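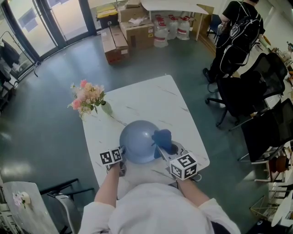
The table, with the blue bowl upside down on it and the flowers at the far corner.

**White marks on a marble-patterned table top – is it etching or just limescale?**

Posted by **Lụa Đoàn**, Kancombe

We bought a second-hand dining table in September. It has a white top with a marble pattern and I don't know whether it is real stone. The seller had it from a shop in Ukbridge that has since closed, so there is no paperwork.

There are now several dull rings near one end, where we put glasses and the flower vase. They don't show when you look straight down, only when the light comes in low at 5 in the evening. I can just feel them with a fingernail. Washing-up liquid did nothing. My sister says vinegar will shift it but I have read that vinegar ruins marble, so I have held off.

What I would like to know is how to tell what the top is made of, and what I can safely use on it. We are in a hard water area if that matters. A man from a stone polishing firm quoted me £763 without coming to see it, which is more than we paid for the table.

---

**Kuduvent**

Don't use the vinegar until you know what it is. Same goes for lemon juice, bathroom spray and most limescale removers.

To find out what you have, get underneath with a torch. Real marble is normally stone all the way through, although some tables have a thin slab glued to a board. Look at the edge as well. On real stone the veins carry on over the edge and down the side. On a printed top they often stop at the corner, or there is a join where a strip has been stuck on. Stone also feels cold first thing in the morning compared with a wooden chair in the same room.

If you still can't tell, put one drop of vinegar on the underside, on bare material, and watch it closely. Marble will fizz a little. Wipe it off straight away and rinse. Granite, quartz and laminate won't fizz.

If it is marble and the rings are dull and slightly rough, that is most likely etching. Something acidic has eaten the polish – wine, juice, fizzy drinks. Cleaning won't bring it back. You need marble polishing powder, a damp cloth and patience. Do a patch in a corner first. I did a washstand this way and it took 7 goes before I was happy with it.

If the marks stand up from the surface, they are limescale from the vase. On marble, use a plastic scraper held nearly flat, with plenty of soapy water. On laminate, white vinegar diluted half and half is fine for a minute or two, then rinse and dry.

---

**Cù**

Put a tablecloth on it. My mum's has been covered since 76 and it still looks new underneath.

---

**Lụa Đoàn**

Thank you both. I went under with a torch and it is chipboard with a printed layer on top, and the pattern stops dead at the edge. Diluted vinegar took off most of the rings. Two are still there and I think those are heat marks from before we had it – I will put the vase on top of them. I have told the polishing man no.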